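Girnell Desk Top, Taupe, 14 Months In

Review by Karine Melnyk
May 27, 2020

The Girnell is sold as a bare top. You supply the legs or frame. I bought mine through Pemunport and mounted it on an existing steel base with 6 screws. The pilot holes lined up with the supplied template, and no redrilling was needed.

Flatness: checked with a 700 mm straightedge along the length and across both diagonals at delivery and again in November. No visible gap either time.

Finish: matte, one even color. It doesn't show fingerprints under normal use. Pencil comes off with a dry cloth. Ballpoint needs dish soap and a second pass. A mug left overnight made a ring that wiped away in the morning.

Reflection: low but present. Light off the surface spreads into a soft pale patch with no hard edge, and a page lying in it stays readable. My previous top, a gloss Trusow, was much worse in this respect.
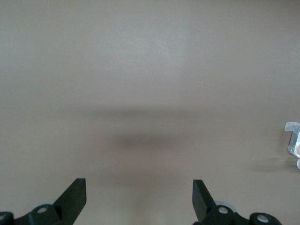 Dust is the weak point. Pale specks stand out against the brown, so anyone fussy will be wiping often. A lighter color would probably hide them better.

Edges are square and slightly sharp on the forearm. I eased the front one with fine sandpaper, 40 strokes per side, and left the rest alone.

Rating: 4 out of 5. One point off for the front edge.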